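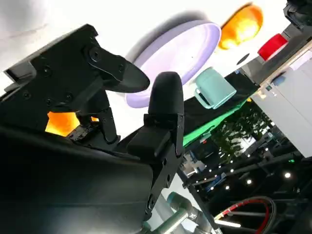 Valente lavender plates, second delivery, color not matching the first and some have marks in the well. Opening a ticket for it because email went nowhere. Main complaint is the middle comes out nearly white on our table while the rim stays purple, so it looks like two different plates stuck together. Also the specks. There's a tiny dark one on the inside of this plate, not on the rim, on the part people eat off. Need to know if it's dirt, the molding, or what. We have 105 of these to send out to Trullerthorpe and I'm not sending them speckled.

Status: open
Opened by: Estrella Zavala
Assigned: Lurdes Lobo, tableware desk
Opened: Monday, September 17, 2018
Item: plate, round, lavender, raised rim
Also on the order: mugs, teal. Pumpkins, striped (Pestus)
Priority: high please

Tried so far

Washed one in warm water and dish soap, soft sponge. Speck still there.
Baking soda paste, left it ten minutes, rinsed. Still there. Can't feel it with a fingernail.
Went through the boxes. 13 with a speck you can see at arm's length. More if you tip them to the light but I stopped, my eyes were going.
Swapped the bulb for a 3,000 K one. Purple came up warmer, more pink, middle still pale.
Held a new plate against an old one from the January delivery. Old one looks darker to me. Raquel says same. We did not agree.

Reply, Lurdes Lobo

Hi Estrella, thanks for the detail. Two separate problems I think. Specks first: if you can't feel it and it won't wash off it's in the material, and we replace those, no argument. Don't use anything rougher than the baking soda, you'll dull the surface and then I can't take them back. Color is harder. Could I see the whole table with the other pieces on it? The small spot beside the plate bothers me too – is it on the table or on the plate?

Estrella

Table, not plate. It's outside the rim. Whole table coming, with the mug and both pumpkins.
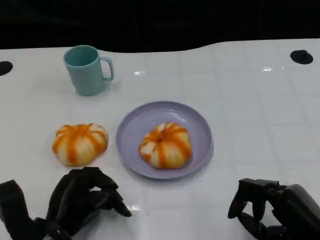 Reading time: 4 min

Estrella, cont.

So plate in the middle with one pumpkin on it, other pumpkin to the left straight on the table, mug up behind on the left. The dark holes are in the tabletop itself. What I want you to look at is the shine. Top is bright white and glossy with faint square lines in it and it throws the light back at everything. Mug still looks teal to me. Pumpkins fine, the orange streaks hold up well, some pale some really deep, I like that they aren't even. It's the plate that loses.

Lurdes Lobo

OK that helps. The white top is doing a lot of this. Pale purple next to bright white always looks washed out, the mug has straight sides so it's shading itself and keeps its color. A shallow plate just lies there and faces the lamp.

Please try, in this order:
1. Plain gray or beige cloth under the plate, same lamp.
2. No cloth, lamp moved off to one side and lower.
3. Old plate and new plate side by side, daylight, by a window, no lamp.

Number 3 is the one that decides whether it's our fault.

Estrella

Did 1. Gray cloth. Better, a lot. Middle reads as lavender, paler than rim but same family. Annoying becuase the customer wants white table, no cloth.

Did 2. Bit better. Shadow gets long on one side and the mug handle throws one across the plate if they're close, so moved the mug further back.

3 has to wait for daylight.

Pumpkins – separate thing but putting it here. The one on the table looks flatter and wider than the one on the plate. Same pack? Or two sizes? I'm fine with either, just want to know what to write on the card.

Lurdes Lobo

Same line, shapes vary. The Pestus sheet says "assorted". If you want a taller one on every plate you'd have to pick through them by hand. Put the wide ones straight on the table like you have it, looks right to me.

Yasmine Kabbaj (packing, Trullerthorpe)

Jumping in. If the plates are getting swapped I need to know before I tape boxes. Also don't stack them bare, slip of tissue between each. Last lot came with rub marks on the rims and that wasn't Valente, that was us.

Estrella

Noted. Nothing taped yet.

One more thing while I'm looking at color. From the side there's the black curtain and bright green cloth running down its edge. Does green that near turn the purple gray? The rim looks OK to me from there but I've been staring at purple all day.
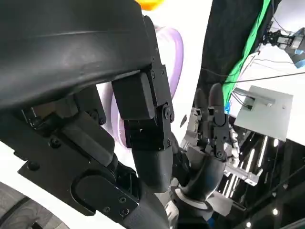

Checks for reflected color

Lurdes Lobo: could be a little, glossy white picks up anything bright. Fold the green back or cover it, look again from where you were sitting before. If you see no change then leave it alone. From the side the rim is a pale purple, glows a bit even, I wouldn't call that faded.

Estrella: covered it. Can't see a diffrence. Leaving it.

Estrella: daylight test done. By the window, old and new, no lamp. Raquel Caldeira and I both looked, then asked Lourenço Nogueira without telling him which was which. He said same plate. Then he picked the new one as the darker one, so. Dropping the color complaint.

Lurdes Lobo: thank you for actually doing it blind. Color part closed then. Replacements for the speckled ones: put them in one box, write the ticket number on the outside, we collect. No need to return the mugs or pumpkins.

Estrella: boxed. Customer told re the table, she's agreed to gray runners down the middle, white showing at the sides. Plates go on the runner, mugs behind, wide pumpkins on the white.

Yasmine Kabbaj: tissue's here. Can tape the good ones tonight?

Estrella: yes tape the good ones. Leave a gap on the pallet for the rest.

Status: waiting on replacement plates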